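Sumstead Museum opens gallery on the history of ironing

Sumstead Museum has opened a permanent gallery on the history of ironing and pressing in the home. The display brings together 461 objects, the earliest of which is a box iron dated 1825.

The collection was assembled by the late Birger Kvam and passed to the museum by his family in June. It includes flat irons heated on the stove, charcoal irons with hinged lids, and a hand-turned mangle that remained in use at a boarding house in Westerberg until 1943.

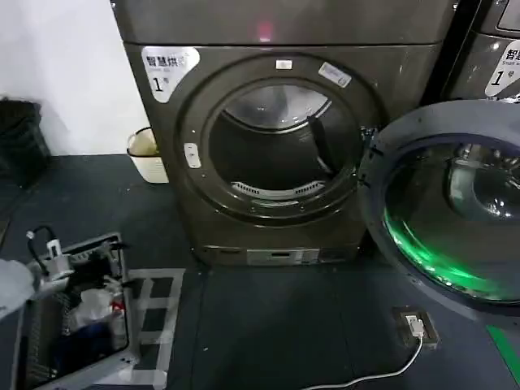

Marit Nygård, Keeper of Domestic Life, said that the gallery would help visitors to understand the labour once involved in caring for linen. "A household would often keep two irons, one in the hand and one on the stove," she said. "Judging the heat was a skill passed from one generation to the next."

Electric irons are shown in a separate room, together with instruction leaflets and repair bills. Conservation work on the mangle rollers was carried out by Wenche Berge and is described in a short guide, on sale at the museum shop.

The gallery is on the first floor and can be reached by lift. Admission is included in the standard museum ticket. School groups are asked to book in advance through the learning office.

Published 8/24/24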